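Intro to Records and Home Filing, Session 3 handout
Notes by Kieran Kinsella, typed up fast, corrections to follow

Carrying on from last time: retention. How long do you keep a thing?

Where we stopped: three piles. Keep for good, keep for a while, shred. Most paper is pile 2. People get this wrong and keep everything.

Keep for good: birth, marriage, death papers. Deeds. Adoption. Military discharge. Wills (original, signed, NOT the photocopy).

Keep for a while: anything with a clock on it. Write the destroy date on the folder the day you make it. Top right corner, pencil. Fouzia Kakakhel's rule from the reading, and she is right: if the date isnt on the folder it will never get shredded.

Shred: expired offers, duplicate statements, old envelopes. Check both sides first.

Where it all lives. Folders for the yearly stuff, box for the permanent stuff, one small drawer for what's pending. Pending means waiting on somebody. Bill to dispute, form to sign. If it doesn't fit in the drawer you have too much pending.

A small drawer with a white handle, on a pad on a white table:

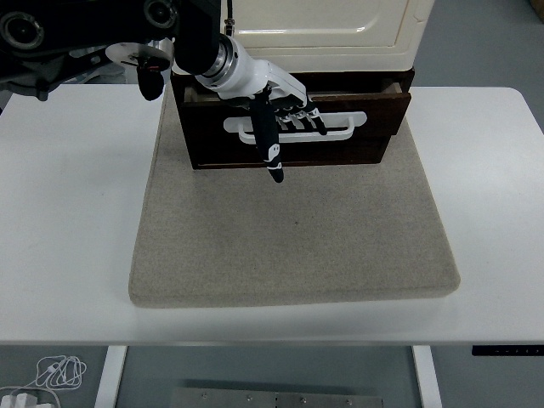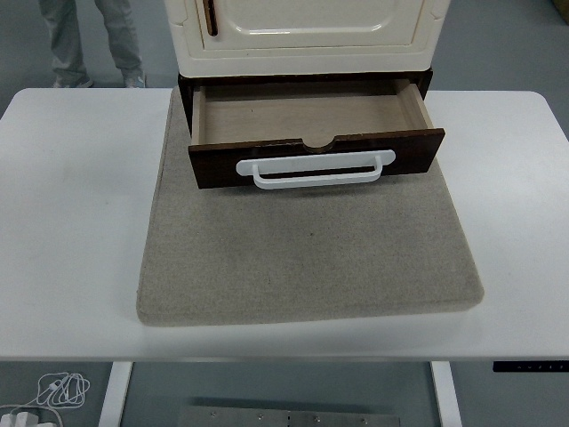 Empty pending once a week. Same day, same chair. Anything there more than 2 weeks gets a phone call or gets filed.

Case for discussion: the Hiebert family papers. Three generations, one attic, 8 cartons. Oldest items from a feed store in Nemwood, newest from 2000. No labels. Grandson wanted them sorted by person. Problem: half the letters belong to two people (writer and reciever). Who gets the folder?

Usual answer, file under the person who kept it. Original order first, your own ideas second. If a bundle is tied together there was probably a reason, write down what was in it before you untie it. Don't throw out the string until you have the list.

Side note, names. Last name first, always. Married names: pick one, put a slip under the other saying "see".

For next session
Read the Iltby chapter, skip the part on microfilm.
Bring one folder from home with a destroy date on it.
Start a list of your own keep for good papers and where each one is right now. "Somewhere in the house" is not a location.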